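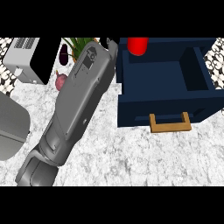
Simulation render: Gelleck kitchen counter set, Driken test group

Drawer task paused after wrist contact fault

The countertop drawer task has been pulled from the Driken nightly runs while we sort out a contact fault. In a batch of 300 simulated episodes, 16 ended with the arm pressing the side of its gripper into the navy cabinet and holding there until the timer ran out. The force limit should have stopped it. The log shows no stop in any of the 16.

The cause was a units error. Zavlow, our motion planner, read the limit in the wrong units after the June update, so the threshold was far too high to trip. The wooden handle and drawer front have their own contact settings and were not affected.

A fix is in build 3931. It also adds a check that refuses to start an episode if the limit is missing or out of range. Three other tasks share the same settings file and are on hold until they pass.

If you copied the file into your own project, replace it before your next run. Do not load the old version on the real arm in the Wibisono lab. The lab arm stays locked out of drawer work until the new limit has been tested at low speed with someone at the stop button.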